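Slurry store grants: second round opens in May

The second round of the regional slurry storage grant opens in May, and members who missed out last time should start on the paperwork now. The first round drew 1,070 applications across the region, of which 392 were approved. A large share of the rest were turned down on points that had little to do with the farm itself: an out-of-date map, a missing page in the nutrient plan, or a planning reference that didn't match the one on the form.

The grant covers up to half the cost of a new store, or of extending or covering an existing one, provided the finished job gives the holding six months of storage. Pig units need eight. Repairs are not covered, and neither is any work that started before the date on the approval letter. That includes digging out. One member near Gumbridge had the ground levelled while the contractor happened to be on site for another job, and the whole application was withdrawn.

Kane Lockyer, who handles grant enquiries in our office, has been through the refusals members sent in after the first round. The most common problem was the storage calculation. The form asks for the volume you need, and applicants tended to give the volume they would like. If you plan to increase the herd, the extra cows can only be counted where you can show they are already on order or being reared on the holding. Dirty water from the yard has to be included unless it drains to a separate tank, and rainfall should be taken from the table in the guidance notes, not from your own gauge.

The second problem was quotes. You need three for any item over the threshold, all for the same specification and all still valid on the day you apply. A quote for a steel tower and two for an earth-banked lagoon will not be accepted as a set. Lockyer suggests writing one short specification and sending the same sheet to every supplier. Keep the emails, as you may be asked for them.

Covers are now compulsory on all new stores funded by the scheme. A fixed or floating cover will do, and clay pellets are allowed on tanks but not on lagoons. Several members have asked whether a natural crust counts. It does not, even on stores where it has held for years.

There has been some grumbling about planning permission, and with reason. In the first round you could apply with a planning application lodged but not decided. This time the decision must be in place before the final claim stage, and the window between the two stages is shorter. Mohit Sachdeva farms 871 acres with his brother on the heavier land at Beaudoin and was approved in the first round. His planning decision took far longer than the scheme timetable allowed for, mostly over the distance to a neighbouring house.

"I'd talk to the planners before you do anything else," he said. "We had the quotes and the drawings done and then had to move the whole thing to the other side of the silage clamp. That meant new drawings, and the quotes had run out by then." 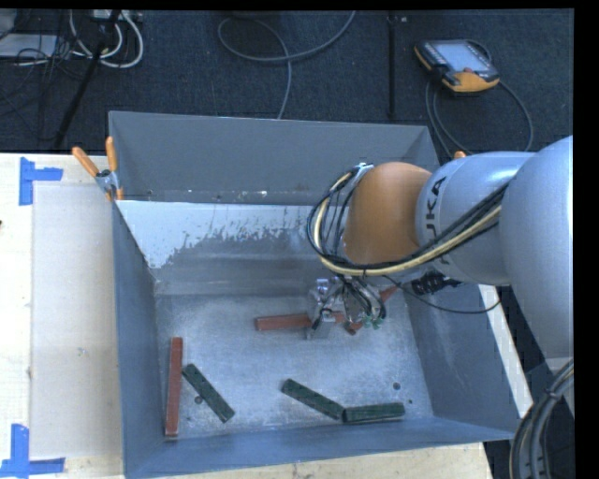 His other advice was to think about how the slurry will be moved once it is stored. A bigger store means more to spread in a shorter season, and the Beaudoin farm has ended up hiring in an umbilical system for the spring. The grant will not pay for spreading equipment. There is a separate fund for dribble bars and trailing shoes, and you can apply to both, but they are assessed by different teams and one approval does not help the other.

Tenants should get written consent from the landlord early. The agreement has to run for at least five years after the final payment, or the landlord must sign to take over the conditions if the tenancy ends.

We will run an evening on the application form at the Gumbridge office, starting at 7.30pm, before the round opens. Bring your farm map, your latest nutrient plan and any quotes you already have - Kane will go through them one at a time. Places are free to members, but please ring the office first so that we can put out enough chairs.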